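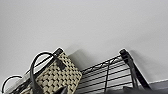
Kevin Nic Giolla had been on at me since May to come and see the chores floor at Zetbridge, so when the open day finally landed on Thursday (December 1, 2022, if you're keeping track) I took the train out with my coat pockets full of snacks and very low expectations. I've been to these things before. Usually you get a glossy video, a sandwich, and one arm waving at you from behind a rope.

Well, I was wrong about the sandwich. There was soup!

Over 100 people had signed up and they split us into small groups, which meant a lot of standing in hallways. My group got Enda Nic Aodha as our guide. She runs the evening tests and she has the best attitude toward failure I've come across in a long time. Somebody asked her straight out whether a machine could tidy a house yet and she said, "It can tidy one corner of a house, if you let it have the afternoon." Then she laughed and took us in.

The big question of the day was bags. I'd gone in thinking about dishes and laundry, the stuff you always hear about, but Enda says bags and straps are what wreck her week. A mug stays the shape of a mug. A tote with big looped handles, leaned up against a wire rack, is a different animal - the handles flop, the straps cross over each other, and the rack has all those thin wires for a finger to catch on. A kid of four can pull a bag out of that mess without looking. The machine has to work out which black loop belongs to which thing, and Enda said picking the wrong loop is still the most common miss on her sheet. She has logged 3,160 tries this year, all of them bags and soft goods. 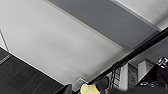 Reaching up is the other thing they're working on, and it got our group arguing. The man next to me used to manage a store for Grisholm and he wanted to know why anyone would start with the floor when the backaches come from overhead work. Fair point, I thought. Enda told him the trouble is that once the gripper tips back, most of what its camera gets is ceiling: pale panels, long straight seams, nothing much to tell one spot from the next. Something bright helps a lot. That bit of yellow down by the black finger, a cloth or a sponge by the look of it, is the kind of thing it can find easily, while the shelves off to the side just turn into gray mush. I'd never thought about it from the arm's side before. I clean the top of my fridge by feel, so I guess I have some sympathy.

We broke for the soup after that (leek, very good, they ran out of bread). I got talking to two women from Daly, the cleaning company, who were there to see whether any of this was worth a budget line. Their verdict was "not next year." They'd pay for something that picks stuff up off the floor ahead of the vacuum, and that's all they'd pay for. Everything else their crews do faster.

So of course the last stop was the floor.

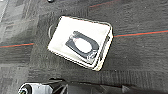
White bag on the carpet tiles, gripper along the bottom.

I stayed at this one the longest. A flat pale bag on dark carpet ought to be the easy version, and Enda agreed that spotting it is no problem at all. Getting hold of it is another matter. Do you go for the thin loop on the side, or pinch an edge and hope? Kevin is a loop man. Enda likes the edge. They've clearly had this fight many times and I enjoyed it more than the slides, which were 168 pages long and which we were mercifully shown only a few of.

My own answer, after a whole day of it: shop floor, maybe, for one dull job in one tidy aisle. My house, no way. There's a stand from Arkico in the lobby selling storage bins with stiff handles "for assisted homes" and I did think, okay, so I'm supposed to buy new stuff to make life easier for the robot? I didn't buy one.

If you want to go, the spring one is already open for booking and Kevin says they've got room for 445 people this time. Wear comfortable shoes and take the earlier train, the one I got was packed. And get to the soup before the bread goes.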